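About Vemcombe

Vemcombe began with one long table and a borrowed room above a bakery, where Araba Amegashie and Siamak Alipour taught a paper crafts class to whoever came up the stairs. That first group had 14 people in it, most of them neighbors, and a good many stayed on long after the class was supposed to be over, folding and talking and asking what we would be making next. We have moved since then, but we still think of ourselves as a school that grew up around a table.

Today we teach bookbinding, box making and paper cutting to grown-ups and to children from the age of 4. Gopinath Salian looks after the binding courses and will happily spend half an evening helping you choose a thread. Adjoa Fiadzo runs the family mornings, and Ewurabena Aidoo answers the phone, plans the calendar and teaches our beginners how to make their very first box (hers are the ones on the shelf by the door, and yes, you may pick them up!). 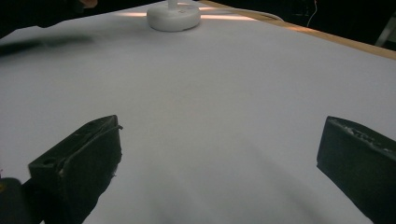
A pale, smooth tabletop with plenty of open surface.

We are fond of a plain work surface. Small folds are easier to follow on a light background, and a big sheet needs space to be turned without catching on somebody's elbow. Students often go home and clear a corner of the kitchen table for themselves, and we love hearing about it.

Each beginner course runs for 2 months, with tools and paper included, and you are welcome to bring your own paper if you have some you've been saving. Classes are small, the kettle is always on, and you don't need to have made anything before. Come and visit us at our open evening in May, or write to Ewurabena and she will find you a place.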